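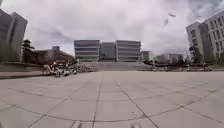
The Wurkine is cleared for outdoor club runs once every item is signed. Check the course before power-on. The route runs toward the broad low steps, so set the stop line well short of them – people cross at the ledge on the far right.

1. Battery strap tight, charge at least 65 percent. OK.

2. Stop button tested at 6 paces. OK on second press; replace the Ouellet switch. 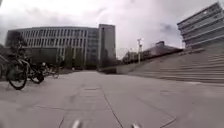
Last changed: Tuesday, August 20, 2019

3. Drain covers and slab joints on the route noted. Cover is flush. Bicycles on the left – keep two slab widths clear.

4. Speed limit set to walking pace. OK.
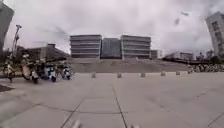

Ivov asked that bumper screws be checked after every run as well as before. Added to item 5.

5. Bumper screws. One loose, tightened.
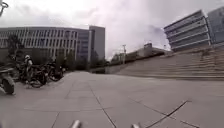
6. Spotter on the parking side. Required any time a person is among the bikes.

Filed under: Robot Club, Field Checks

Search this site Go

Comments (2)

Piltinholm: Which form covers the spare battery?

ouellet_fan: Form 231.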